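Takbridge Set Times

Takbridge Set Times is a small dataset of stage schedules from outdoor music festivals. It lists who was announced to play, on which stage, at what time, and if the time was changed later. I started it because I wanted to learn how late in the day the electronic acts are moved when a festival falls behind. The current release has 1105 rows, one row for one set.

Maintainer: Rodel Saludo
Release: November

What is inside

There are two files, sets.csv and stages.csv. Both are UTF-8 with a comma as separator. Artist names keep their accents, so please check your import settings if you open the files in a spreadsheet program.

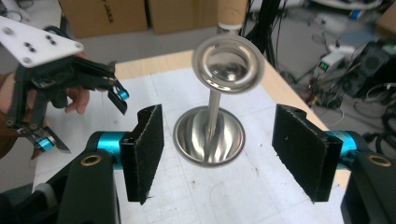

Are cancelled sets kept in the data?

Cancelled sets stay in the file with the status "cancelled" and an empty actual_start. If another artist took the slot, this artist has a separate row with the same slot_id.

Columns in sets.csv

slot_id: text, unique for a place in the programme, not for an artist
festival: Ramunov, Ostow or Kowalczyk
stage_id: joins to stages.csv
artist: name as printed in the festival programme
announced_start: local time, 24 hours, for example 19:30
actual_start: local time, empty when not known
status: played, moved, cancelled or unknown
source: programme, festival notice or listener report

Sets after midnight belong to the festival day on which the gates opened. A set at 01:15 is therefore sorted after 23:45, and you should not sort by time alone. I made this mistake myself in the first release, and the closing acts were shown as openers.

How it was collected

I typed the announced times from printed programmes and the actual times from notices that the festivals posted during the day. Where neither existed, I used reports from listeners, but only if 3 people gave the same time.

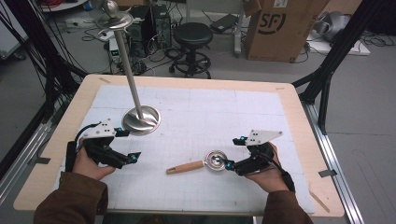 KNOWN PROBLEMS

Ostow changed the names of 2 stages between seasons. I kept the older names in stages.csv, and the newer ones are in the column alt_name.

Kowalczyk does not publish times for its smallest tent. It has 19 sets with status "unknown". Please leave them out if you calculate an average delay.

Back-to-back sets by several DJs are written as one artist with a plus sign between the names. Splitting them is on my list, but some duos also use a plus sign in their real name, so it must be done by hand.

Licence

You are welcome to use the data for study, articles or your own programme planning. Please credit Takbridge Set Times and mention the release month. The festival names remain the property of their organizers.

Corrections

Open an issue with the slot_id and the source of the right time. A scan of the programme page is the most helpful.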